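HOME ECONOMICS AND HOUSING
Unit 2: Storage in the Household Kitchen
Course notes prepared by Etelka Magyar
Reading for this unit: Condori, Chapter 2, and the Ostby housing packet

1. Scope of the unit

This unit considers how a household stores dry food, dishes and small equipment, and how storage affects the cost of running a kitchen. Students should already be familiar with the terms "work height," "reach" and "zone" from Unit 1. Refrigerated storage is covered in November and will not be examined here.

2. Background

Before built-in cabinets became common, most households kept dry food in a separate pantry or in a free-standing cupboard. The pantry was cool and dark but required a good deal of walking. Fitted wall cabinets moved daily goods closer to the counter and left the floor free for base units. Sheyla Condori's study of rental housing in the Urlow district covered 283 kitchens. She found that tenants with a separate pantry bought dry food in larger amounts and shopped less often. Students should note that her sample did not include houses occupied by their owners.

3. Terms

Carcass: the fixed box of a cabinet, without doors.
Divider: an upright panel that separates one compartment from the next.
Pull: a handle fixed to a door or drawer front.
Dead storage: space that can be reached only by moving other goods or by using a step.
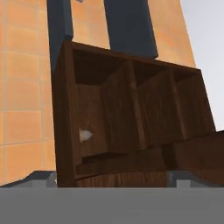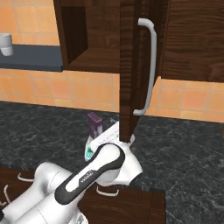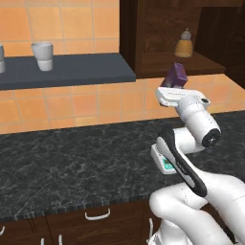
4. Placing goods by frequency of use

Goods used every day should be kept between hip and eye level. Goods used once a week may go above eye level, provided they are light. Heavy pots, bulk flour and canned goods belong in base units. A common error is to fill the upper shelves first because they are empty when the household moves in. Condori describes this as "storage by arrival" and links it to duplicate purchases, as residents forget what they cannot see.

Dry goods should be dated when opened and older packages moved to the front. Strong-smelling items such as spices and coffee are best kept apart from flour and rice. No food should be stored beside cleaning products, even in sealed containers.

5. Worked case: the Kozma household

The Kozma household has a storage budget of $400 and a single wall of cabinets. Their monthly record shows $55 spent on food that was later thrown away, most of it dry goods past date. Before any purchase is considered, the household should empty and list the contents of each cabinet, then assign every item to a daily, weekly or seasonal group. The cost of new shelving should be compared with the expected reduction in waste.

6. Assignment

Prepare a storage plan for your own kitchen or for the Rulus apartment plan in the packet. Include a floor sketch, an inventory by group and one page of written reasons. Plans are due at the start of class on 21st October. Late work requires written permission from the instructor.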